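발표 메모, Ukanley 색채 실무 세미나 / 발표: Bendik Amundsen

슬라이드 번호는 배포본 기준. 괄호 안은 읽지 않음.

## 1. 제목

- 제목은 읽지 않고 넘어간다.
- 오늘의 범위: 불투명 유색 소재의 색차 판정. 투명체, 형광체, 펄 안료는 제외한다.
- 질문은 8번 슬라이드 뒤에 한꺼번에 받는다. 용어 질문은 중간에 받아도 된다.

## 2. 문제 제기

Trernberg 공장의 입고 검사 기록에서 출발한다. 공급처는 9곳이고 색 규격서는 모두 같은 판을 쓴다. 그런데도 색상 부적합 판정이 검사자에 따라 갈렸다. 계측기 고장을 먼저 의심했으나 교정 이력에는 이상이 없었다.

규격서에 적힌 것은 색 좌표와 허용 색차뿐이었다. 광원, 관측자 시야각, 측정 기하, 시료 배경이 빠져 있었다. 네 항목이 비어 있으면 같은 색차 값이 서로 다른 조건에서 나온 값일 수 있고, 그 상태로는 공급처와 숫자를 비교할 근거가 없다.

(여기서 규격서 원문을 띄운다. 빈칸을 짚어 주고 바로 다음으로.)

## 3. 용어 정리

- L*: 명도. 0은 검정, 100은 기준 백색.
- a*: 양의 방향이 적색, 음의 방향이 녹색.
- b*: 양의 방향이 황색, 음의 방향이 청색.
- C*: 채도. a*b* 평면에서 원점까지의 거리.
- h: 색상각. 적색 축에서 반시계 방향으로 잰다.

1976년식 색차 ΔE*ab는 세 좌표의 유클리드 거리다. 계산은 쉽지만 지각 균등성이 떨어진다. 고채도 영역에서는 사람이 느끼는 차이보다 값이 크게 나온다. CIEDE2000은 명도, 채도, 색상에 각각 가중 함수를 두고 청색 영역에 회전항을 더한다. 이후 슬라이드의 색차는 전부 CIEDE2000이고, 매개변수 계수 kL, kC, kH는 모두 1로 둔다.

(두 식을 섞어 쓴 보고서가 아직 돌아다닌다. 식 이름이 없는 ΔE 값은 반려 대상이라고 말할 것.)

## 4. 광원과 조건등색

분광 반사율이 다른 두 시료가 특정 광원에서 같은 색으로 보이는 현상이 조건등색이다. 안료 조합이 바뀌면 흔히 생긴다. D65에서 합격한 시료 쌍이 A 광원에서 벌어지는 경우가 전형적이다.

Engström 납품분이 여기에 해당했다. 원료 변경 뒤 적색 계열의 D65 색차는 허용치 안이었고, A 광원에서는 허용치를 넘었다. 분광 곡선을 겹쳐 보면 장파장 쪽에서 교차점의 위치가 다르다.

- 규격서에는 기준 광원과 보조 광원을 함께 적는다.
- 보조 광원의 허용치는 기준 광원과 별도로 정한다.
- 매장 조명이 LED인 품목은 해당 LED의 분광 분포를 받아 계산에 넣는다. 상관 색온도만으로는 부족하다.

육안 판정실의 작업면 조도는 900 lx로 고정했다. 벽면은 무광 중성 회색이다. 검사자는 판정 전에 광원에 순응할 시간을 갖는다.

## 5. 면, 배경, 색 이름

입체 시료에서는 면의 방향에 따라 조명 입사각이 바뀐다. 안료가 같아도 밝은 면과 어두운 면이 생기고, 검사자는 그중 한 면을 골라 색을 말한다. 고채도 분홍은 밝은 면을 기준으로 하면 연하게, 어두운 면을 기준으로 하면 마젠타 쪽으로 기술되는 경향이 있다.

배경도 개입한다. 적갈색 바탕 위의 녹색은 동시대비 때문에 더 선명해 보이고, 주황과 빨강은 바탕과의 색상 차가 줄어 구분이 둔해진다. 여러 색을 한 바탕에 놓고 비교한 결과를 중성 회색 바탕의 결과와 합쳐서는 안 된다.

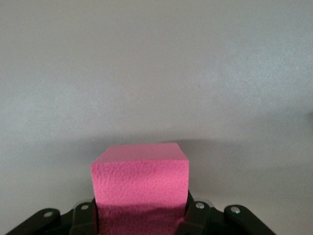
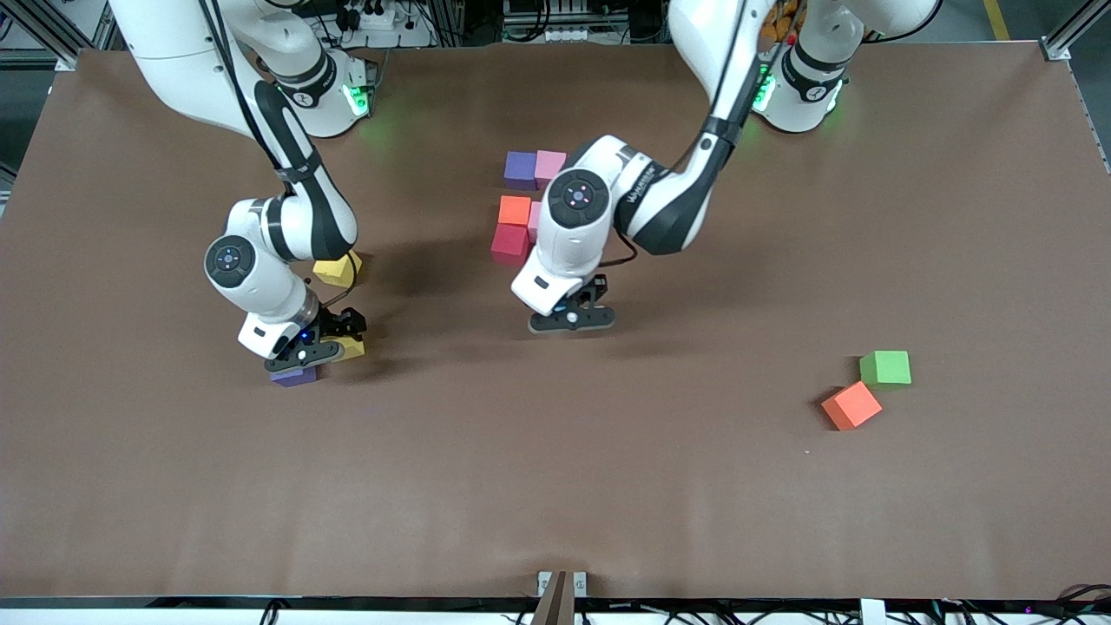

Keegan Ross는 초안을 읽고, 색 이름을 규격에서 아예 빼자고 했다. 분홍과 자주의 경계는 사람마다 다르고 언어마다 다르며, 좌표가 있으면 이름은 오해만 늘린다는 의견이었다. 다만 현장 무전에서 좌표를 부를 수는 없으니 이름을 남긴다면 판정과 무관한 호칭이라고 명시해 달라는 단서가 붙었다.

의견을 반영해 규격서의 색 이름 칸을 "호칭(판정에 사용하지 않음)"으로 고쳤다. 좌표 칸은 그대로 두었다.

## 6. 측정 기하와 표면

- 45:0 기하는 정반사 성분을 받지 않는다. 광택 차이가 있는 시료에서 육안 판정과 비교적 잘 맞는다.
- d:8 기하는 정반사 포함과 제외를 선택할 수 있다. 포함 모드는 표면 상태의 영향을 줄이므로 배합 관리에 적합하다.
- 두 기하의 값은 상호 환산하지 않는다.

발포체는 따로 다룬다. 표면 기공이 빛을 가두어 명도가 낮게 나오고, 측정구에 눌리면 표면 밀도가 바뀌어 값이 이동한다. 절차는 다음과 같다.

1. 시료를 표준 환경에서 안정화한다.
2. 측정 구경은 기공 크기에 비해 충분히 큰 것을 쓴다.
3. 누름 하중을 일정하게 유지한다. 손으로 누르지 않는다.
4. 위치를 옮기고 시료를 돌려 가며 반복 측정한다.
5. 평균과 함께 표준편차를 기록한다.

표준편차가 허용 색차에 근접하면 평균으로 합부를 정할 수 없다. 이때는 시료를 다시 채취한다.

(3번 항목에서 질문이 나올 가능성이 높다. 하중 값은 지그마다 다르므로 숫자를 말하지 말고 지그 도면 번호로 안내.)

## 7. 결과

시료 252점을 같은 조건으로 다시 측정했다. 광원 D65, 10° 시야, d:8, 정반사 포함. 데이터는 Skanirix에 올렸고 원시 분광값까지 보존한다.

- 공급처 간 편차는 대부분 b* 방향에 몰려 있다. 황변과 안료 로트의 영향을 아직 분리하지 못했다.
- 기존 부적합 판정 가운데 일부는 2° 시야로 계산한 값을 10° 기준값과 비교한 것이었다. 해당 판정은 취소했다.
- 검사자 간 불일치는 고채도 영역에 집중되었다. 무채색에 가까운 시료에서는 뚜렷하지 않았다.

그래프의 세로축은 색차, 가로축은 C*다. 축을 먼저 읽어 주고 점 분포로 넘어간다. 회귀선은 그리지 않았다. 품목별 분산이 달라서 선 하나로 묶으면 잘못 읽힌다.

## 8. 규격서 개정안

개정판에 들어갈 필수 기재 항목:

- 색차식과 매개변수 계수
- 기준 광원, 보조 광원
- 관측자 시야각
- 측정 기하, 정반사 처리, 구경
- 시료 배경과 적층 조건
- 반복 횟수와 표준편차 한도
- 기준 시료의 보관 조건과 교체 주기

마지막 항목은 이의가 남아 있다. 기준 시료도 변색하므로 좌표를 정본으로 삼자는 쪽과, 계측기 간 편차 때문에 실물이 필요하다는 쪽이 갈린다. 현재 안은 좌표를 정본, 실물을 참고로 둔다.

개정안 의견은 4월 말까지 Trernberg 품질실로 받는다. 의견서에는 품목 번호와 사용 계측기의 기하를 반드시 적어 달라고 안내한다.

(질의응답. 형광증백제 질문이 나오면 자외선 교정 문제라 범위 밖이라고 답하고, 백업 슬라이드 B-2를 띄운다.)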